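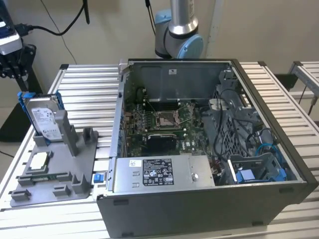

Jovita Bautista asked whether the kitchen layout has to be settled before the survey, as her family could not agree on where the sink should go. It does not. The surveyor needs only access to the room and a note of anything you wish to keep.

Geso Kitchens and Interiors: Frequently Asked Questions
Last revised 12/05/2024

How small a kitchen will you take on?
We have no minimum floor area. Galley kitchens are accepted provided that a clear passage of 945 mm can be kept between facing units. Where this cannot be achieved, the designer will propose units along one wall only.

What does the design fee cover?
The fee covers the survey, one set of drawings and up to 3 revisions. Further revisions are charged separately. The fee is deducted from the final invoice if the order is placed with us.

Which ranges may be combined?
Plurkis and Balogun doors share the same hinge positions and may be mixed freely. Sostido doors are thicker and can be used only on Sostido carcasses.

Can existing worktops be reused?
In some cases. Stone worktops are assessed at the survey. We do not refit laminate worktops which have been cut for a sink.

How long does fitting take?
Most kitchens are fitted in 5 working days. Tiling and decorating are not included in this period. Orders placed in September may be subject to a longer delivery time.

Are samples available?
Some 80 door finishes are held at the showroom. Customers may borrow samples for one week against a deposit, refunded on return.

Whom should I contact about an order in progress?
Please write to Esperanza Mahmoud, Customer Services, quoting the order number shown on your drawings.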